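# Stainless table on carpet over floor outlets: tape zones, glare and cable routing

**Posted by tessel_m, 01/06/2018**

We moved a packing bench into a carpeted office. It is a stainless steel table with four splayed legs and no undershelf. The floor is carpet tile with square power outlets set flush into it, and I can't relocate those because they are fed from a raised floor duct the landlord controls.

Three things I'd like input on:

1. Zone marking. I used yellow adhesive tape on the steel, a larger zone on the right for the item being packed and a smaller one on the left for small parts. The corners lift after a few weeks and leave adhesive on the brushed finish. I overlapped the tape at one corner of the large zone and suspect that made it worse.
2. Cables. White cords run from the floor outlets under the table and across to the next table. There is also a power strip lying on the carpet. I keep catching it with my foot.
3. Floor stock. Things end up on the carpet near the outlets when the table is full.

Views of the table and the floor:
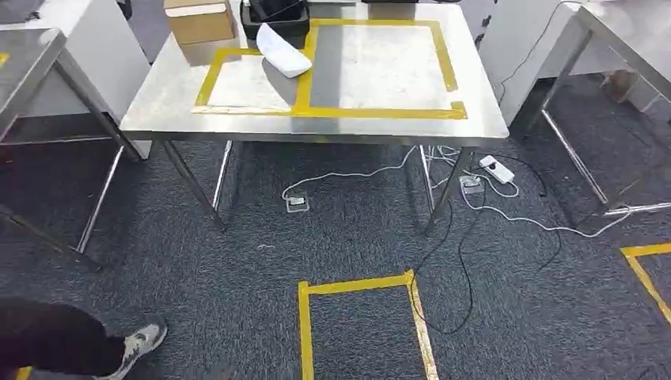
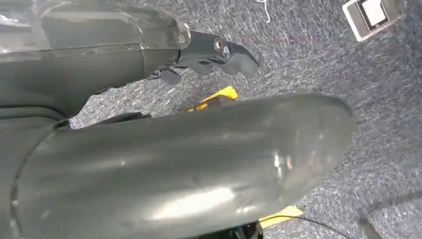 ## Replies

**Prakash Rao**

Taking these in order.

Tape. Brushed steel is directional, and adhesive residue settles into the grain. Wipe along the grain with isopropyl alcohol, let it dry fully, then apply the tape without stretching it. Stretched vinyl shrinks back, and the corners are where it shows. Butt the ends together at the corners, or cut through both layers at 45 degrees and remove the offcuts. An overlap leaves a raised edge that every carton dragged across it will catch. Keep the tape a finger's width back from the front edge too. Where it runs right along a folded edge, sleeves and boxes will peel it.

For tape that has been down a long time, warm it with a hair dryer before lifting. Do not use a steel scraper. Plastic is fine.

Cables. The strip should come off the floor. With no undershelf you have two choices: a clamp-on tray, or a strip with keyhole slots screwed to a board that is itself clamped under the top. I have used a Tumix tray, the 700 mm one, on a similar table. It grips a folded edge well enough, but check the depth of your fold first. Mine needed a rubber shim.

Run one cord from the nearest outlet up the inside of a back leg, with hook-and-loop ties at 300 mm spacing. Everything on the table then feeds from the tray. For the cords going to the next table, use a low-profile floor cover with a hook backing made for loop-pile carpet. Do not tape them down. Carpet tape pulls the pile and the tile comes up with it. Do not hide them under the tiles either.

The splayed legs are a nuisance here – a tie around an angled leg slides down. Put a small self-adhesive anchor at the top and hang the cord from that.

Stock. The tray and the cardboard box at the back of the table are taking up packing depth. If you put them on a rail or a side cart, you may have room for whatever ends up on the floor.

**dunmore_k**

just get a rubber mat and put everything on that. we did and the tape problem went away since there is no tape

**halvard7**

Mostly agree with Prakash Rao. Two additions.

A mat does work for zones, but it will creep on smooth steel unless it has a tacky underside, and some of those leave a film. Test a corner for a week.

On the floor outlets: keep the area over the plates clear. A box pushed against a plug loads it sideways, and the contacts loosen over time. We replaced 4 in one January for exactly that. Right-angle plugs help if the outlet orientation allows them.

Glare wasn't in your list, although you have it in the title. A matte film on the larger zone deals with it. Moving the table half a step out from directly under the light is cheaper.

**tessel_m**

Thanks. I'll recut the corners first and measure the fold before ordering a tray. Glare is minor, I meant to delete that from the title.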